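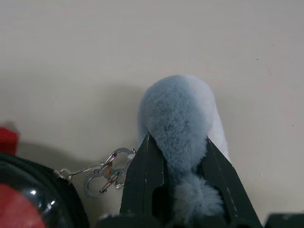 Heather Gunn wrote to me after my last column that a stuffed animal is for squeezing, and a thing that is for squeezing should not sit on a desk between the keys and the clips. Put it in the bedroom or give it to a child, she wrote. A desk is where a grown person works.

I have thought about her letter since Tuesday and I do not agree, but I want to answer her with care, because many people think the same.

Home Columns Letters House and Habits Archive Subscribe

In the town of Cáceres, where I lived before I came here, my aunt Macarena Soler kept everything in its right place. Spoons were with spoons. Buttons were in a tin that had a paper on it with the word "buttons." When I was a girl I believed that this was the only way to be a tidy person, and that I had failed at it by the age of seven. I still have a drawer where a tape measure lives together with birthday candles. For years I was ashamed to open this drawer when a guest was in the kitchen.

Now I have another opinion. I think we put too much value on the kind of thing, and too little on how the hand finds it. My candles are with the tape measure because when I want one of them, I go to that drawer. My hand knows it. If I moved the candles to a box with the word "party," I would look for them in the old drawer first, and then in two other drawers, and then I would buy new ones.

The same is true for soft things and hard things. There is a rule in almost every book about tidying that says toys must be separated from tools. One of these books, which I bought for three dollars at a church sale, gives 182 pages to this subject and never asks who is using the toys. I am fifty-eight years old. I keep a plush animal where I do my bills. When I speak on the phone with the insurance company, I hold it by the neck and I am more polite. Is it a toy or a tool? I would say it has earned a place near the telephone, and the book can say what it likes.

My neighbor Eusebio Flores goes even further. He has one large basket by his door, and everything in his house that has no home goes there: a dog leash, rubber balls, a whistle, the instructions for a fan he does not own anymore. He calls it his customs office. Things stay in it until somebody claims them, and in October he turns it over on the floor and decides. I could not live like this — I would worry about the bottom of the basket — but I notice that he loses less than I do.

It is the red things I never lose, by the way. Color helps more than any label. 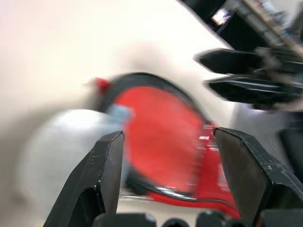 A person who cannot remember if the scissors are in the second drawer or the third will remember very well that they are the orange ones. So I have begun to buy ordinary objects in loud colors, even when the gray one looks more elegant in the store. It is a small change and it cost me very little.

There is an argument against me, and I will be fair to it. Lizeth Cuadros, with whom I shared an apartment for some years, used to say that a mixed surface makes a mixed head. She could not begin to write a letter if there was a cup on the table. For her, the clean table was a door that she had to go through first. I respect this. I only ask that people like Lizeth do not write all the books, since they are the ones who need them least.

What I would like to see is a little less fear. Young couples come to look at the apartments in our building, and before they let you see their own home they say sorry for it. Sorry for the mess, sorry for the toys. I look and I see a place where somebody was doing something. A string, a ball, a lid on a table where it does not belong by the rules of my aunt. Somebody will need the lid again in an hour.

So, dear Heather, my animal stays on the desk. I did move the keys, because in that you were right: they scratch the wood.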